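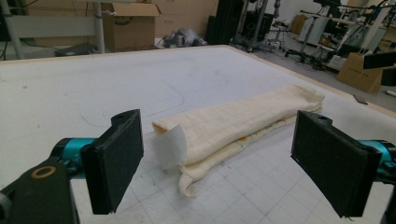 How many of the old branch minute books have we got through now?
Nine of the 29, as of this morning, and the tenth is drying out under the weights.

April 6, 2021. Lovely long session with Rania on the Trakwood branch books. The strike ballot pages came up beautifully – every steward's signature readable, and the final tally of 2,003 votes clear as anything.
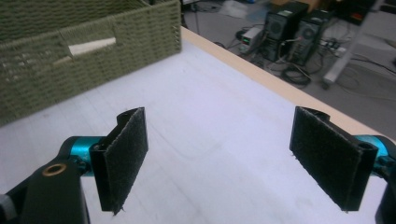 Page last changed: April 2021, by Teguh

Dinesh rang to ask if we could scan the Flavitz lockout letters next, and I said I'd gladly look, though four of them are stuck together and I'd like Zulkifli's opinion before I go near them with a spatula. Must order more blotting paper.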